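Kalon open house in Nonley, my write-up (long, sorry)
Shop Visits & Demos > Robots and Automation

benchdog_pete wrote on January 14, 2026:

Got back last night from the Kalon open house and my feet still hurt. 297 miles each way, and I'd do it again, mostly for the simulator room. 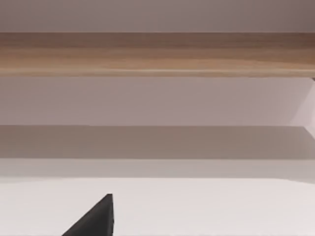

The simulator room

So this is where I burned most of my afternoon. They had the big arms out on the main floor doing the usual pick and place, and everybody was crowded around those, and then off down a hallway there was a room with two workstations and Veronika Lehner running the thing they train on. It's all rendered. You're looking out from the robot's side at a made-up piece of furniture, with one black fingertip poking up into the view and a big wood board running across, and she lets you take the controls!

I was terrible at it. I've run a backhoe for a living and I figured it would carry over. Nope. I kept losing track of how far away the board was, and it took me forever to get the finger anywhere useful. Veronika was very nice about it (she told me to use the grain for a sense of distance, which helped a little).

She said they leave it running overnight and get through 2000 tries by morning, changing the colors and the furniture around as they go. Then the good ones go over to the real arm.

The real arm

That one was a Plattner, the mid-size, bolted to a steel table behind a rope. It opened a drawer and put a mug away. Got it right the first time, missed the second time, got it right the third. I liked that they let it miss with people watching and just reset it and kept going.

Food and parking

Parking is in the back lot, don't follow the sign. Food was sandwiches, gone by one. The tour is capped at 40 people so sign up early if they do another one in August.

Liesl_H wrote:

Thanks for this Pete, I was on the same tour! I think I was the one in the green raincoat asking too many questions. Did you get to try the second workstation? That one had the hand controller with the little squeeze trigger and I found it so much easier than the keyboard.

I loved the sim room too. My daughter had to be dragged out of it.
Liesl Hofstetter

toolcrib_77 wrote:

Going to be the grump here. Every one of these open houses has a simulator now and I don't get the excitement. It's a plain white surface and a board. There's not one scratch, not one crumb, nothing on it. Show me the thing working in my kitchen and I'll drive 297 miles.

benchdog_pete wrote:

Your kitchen would scare the arm off, I've seen the pictures.

But they do put stuff in it. She had other setups with dishes and boxes, I just liked this one. And the real arm was 50 feet down the hall doing the job, so it's not like they were hiding it.

cfahy wrote:

I'm with toolcrib on part of this. What bugs me is the light. Look at the finger against the white, there's no hard shadow under it at all. When I'm working a real arm on camera, the shadow is half of how I know where the tip is. Take that away and of course Pete couldn't judge the distance! If they're training on that and then going to a shop with one bare bulb overhead, good luck.

Nice wood grain though, I'll give them that.
Cillian

Corina L. wrote:

Cillian, I use Fandard at work, which is a different package, but soft light is a pretty normal starting point in that kind of software. You get the motion going first and then mess up the lighting on purpose. One view doesn't tell you what the other runs looked like. Pete says right there in his post that they change things around.

I'd be more curious how they pick the "good ones." Good by whose measure? Did she say, Pete?

benchdog_pete wrote:

She did and I only half followed it. Something like, did the part end up where it was supposed to, and did the finger bang into anything on the way. There was a screen with a score but I was too busy banging into things to read it.

Liesl_H wrote:

I wrote that down! A run gets thrown out if it touches anything it isn't supposed to touch, even if it finishes the job. Somebody behind me asked if that was too strict and she said probably, they argue about it in the office.

cfahy wrote:

OK that's a better answer than I expected. Corina, fair point on the lighting. I still think they should leave shadows on for visitors, you'd get a lot fewer people walking away thinking they're clumsy.

toolcrib_77 wrote:

One miss out of 3 on the mug, and we're all fine with that? If I dropped every third mug I'd be eating off paper plates.

Corina L. wrote:

Three tries isn't much to go on. Could be a lot better than that over a full day, could be worse. I'd have stood there for an hour and kept a tally.

hwyss wrote:

Went to the one last August and it was the same arm, but it was doing blocks then, no drawer. So a drawer and a mug is a real step up in my book. Back then the sim room was a guy with a laptop and you weren't allowed to touch it.

Pete, which entrance did you use? I got lost for twenty minutes behind the loading dock.
Hubert Wyss

benchdog_pete wrote:

Side door by the bike rack, Hubert. Front one was locked when I got there. And yes to the hand controller, Liesl, but there was a line and I gave up on it. Next time I'm going there first.

toolcrib_77 wrote:

Fine. If there's an August one, put me down. I'll bring my own mug.

Liesl_H wrote:

Bringing my daughter again, so get to the controller before she does. I'll post the sign-up link in here when they send it out.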